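10/04/2021

1/ Right, kitchen packing thread, as promised. Moving from Harkville to Teltville, van's booked, kettle goes in last. Typing this between boxes so bear with me

2/ Started with the high cupboards, stuff we never touch. Fondue set. Three gravy boats (why). A cake tin in the shape of a hedgehog, used once. Two of the gravy boats are off to the charity shop, third one was my gran's so it stays

3/ Plates go in on their edges, NOT flat. Paper between each one. I did flat last time and lost half a dinner set on the Harkville ring road. Still cross

4/ Tea towels are your best packing paper. Also oven gloves, that odd apron, old pillowcases. It all has to come with you anyway so wrap the glasses in it. Bath towels are too thick, you end up with one mug per box

5/ Spice drawer. Oh dear. Best before on the cumin was before we moved IN. Binned loads. Kept the Pondadwood chilli flakes, they're fine, fight me

Jars left over: taped the lids, stood them upright in a shoebox, shoebox inside a bigger box with the tins. Wrote SPICES on all four sides becuase I only ever write on the top and then stack something on it
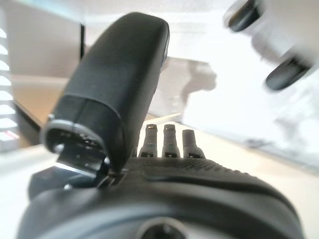

6/ Small bits. Pegs, bottle stoppers, the corn on the cob forks, birthday candles, spare fridge magnets. One freezer bag per type, then everything in the big stockpot. Lid on, tape round. Pans are boxes too!

7/ Tape update. Bought a 100 metre roll in March and thought that was me sorted for life. Gone. Partner has gone out for more. Have asked for crisps as well

8/ Someone asked about knives. Fold of cardboard over the blade, tape it, then roll the lot up in a tea towel and write KNIVES on it. Big letters. Mine are in the box with the chopping boards and nothing else

9/ Cookbooks are heavy, use small boxes!! I filled a big one and couldn't shift it an inch. Had to take half out again. Found a takeaway menu from Yáñez tucked in the soup book, so that was ten minutes gone reading about empanadas

10/ Freezer: we've been eating it down for weeks. Peas with everything. One tub of something brown with no label. Soup? Gravy? Going to find out tonight

11/ First night box, kept by the door: kettle, teabags, mugs, one pan, tin opener, washing up liquid, loo roll, a sharp knife (wrapped), phone chargers. Put the milk in a cool bag and don't let anyone bury it at the back of the van

12/ Still to do: under the sink. Been avoiding it. Pretty sure there's a carrier bag full of carrier bags in there and behind that, more of them

13/ Tape's here. No crisps. Back later, if anyone wants a hedgehog cake tin shout now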